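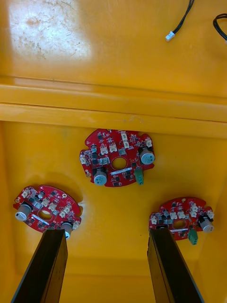

Three round red boards in the yellow bin.

I've been meaning to write up the move to Collosbridge since July and kept putting it off, so this will be in no particular order.

We left the apartment in Nevton because the rent went up again and the landlord wouldn't fix the back stairs. I'd lived there nine years. Fanni had been there four. We looked at six places and took the seventh, a two-bedroom house at the bottom of a hill with a bad driveway and a good kitchen. The house is 88 years old according to the county record. The seller's paperwork had a different number, but I trust the county.

The first thing we did was get rid of things. I sold the big desk, the spare bed and most of my records. I kept 32 records and I've played five of them so far. Fanni got rid of almost nothing, and we've stopped talking about that.

Moving day was a Thursday. Dean Rowbotham lent us his van and drove it himself, and I paid for gas and lunch. The drive is 162 miles door to door and we did it in one trip, with Fanni following in the car with the plants. The fig lost most of its leaves the week after. It has put out two new ones.

The water heater was the first expense. It ran for eight days and then leaked into the hall closet, where we had stacked the winter coats. The replacement came to $2000 with the labor. I had set aside money for the roof and used that. The roof will have to wait until spring, and I've put a bucket in the attic under the spot by the chimney.

The floors upstairs slope toward the street. A marble will roll from the bedroom door to the window. The inspector said it was old settling and not getting worse. I put shims under two legs of the bed and it's fine now.

What I like so far: the quiet after ten at night, the bakery on Talpur Street, and having a door that opens to the outside. I take my coffee out back most mornings. There's a pear tree that belongs to the neighbors but leans over our side, and they told us to pick whatever we can reach.

What I miss is walking to the library. It's a 20-minute drive now and closed on the days I'm free. I also miss the late bus, though I complained about it the whole time we lived there.

Next job is painting the hall. Fanni wants green. I bought two sample pots and both look gray once they're on the wall, so I'm going back for a third this weekend.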